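Search this site
Type and hit enter

The Rara Shelf Crate: Folding Tote for Donation Drives

4 min read
80 shares

I've been running toy and coat drives out of our hall on Echevarría Street for long enough to have strong feelings about boxes. Cardboard gets soggy on the porch, the handles rip, and by the third week of October I'm taping the bottoms of boxes that were already taped last year! So when we started stocking the Rara crate in our little supply shop, I was pretty happy to write the page for it myself.

The Rara is a folding plastic tote made by Iketti. It opens up with four side panels that click into the corners, and it folds flat again when the drive is over (you do have to fold the short sides first, I still forget every single time). Two of them go across the back seat of my car with room left for a bag of coats on top.

What I like about it

The handles are molded into the short ends, so there's nothing to tear off. The lid comes in two halves that meet in the middle, and you can leave one half open for drop-offs while the other half holds your sign. We put ours by the front door with one side up and people seem to get the idea without asking me, which saves my voice.

It wipes clean with a damp rag. I've used dish soap on mine and that was fine. The maker says no bleach on the blue ones, so I don't use it on the gray ones either.

The stacking is good too. We go four high in the closet when they're full of books, and higher than that I get nervous, mostly about my own back.

What I don't like

The label window is small. A regular index card has to be trimmed to fit, and I really wish they'd fix that. Also the lids are a bit stiff when they're new. Give them a few days of opening and closing and they loosen up.

Sizes and ordering

Small: good for canned food, books and toiletries. Anything heavy, basically.
Large: coats, blankets, stuffed animals. Please don't fill a large one with soup!

Crates ship in sets of 4. If you're a bigger drive, the warehouse price kicks in at 80 crates, and we keep up to 1000 on hand before the fall rush. Last year we sent out 400 in October alone, so if your drive is a fall one, get your order in during the summer if you can. Shipping goes through Kernoline and they'll call before a pallet delivery, so put down a phone number that somebody picks up.

Sorting toys into the crates

I sort by age first and then by size, with one crate for each age group. Puzzles and shape toys get a zip bag for the loose pieces, and I write the name of the toy on the bag in marker. Board games get a rubber band. Batteries come out and go in a separate bag taped inside the lid.
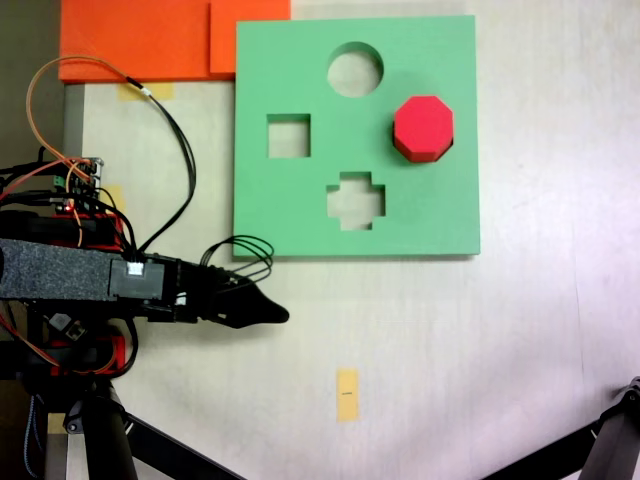

Green foam shape sorter with its red octagon block.

If a set is short a piece, I put it in the craft crate, where the preschool teachers go through it.

Returns are easy. Unused crates can come back within the season, folded, in the sleeve they came in. If a corner clip arrives broken, send me a note through the contact form and I'll mail you a new clip, no need to ship the whole crate back. Spare clips and lids are listed on the parts page, and the large lid won't fit the small crate (I've tried).

Page updated 2023-02-26

4 comments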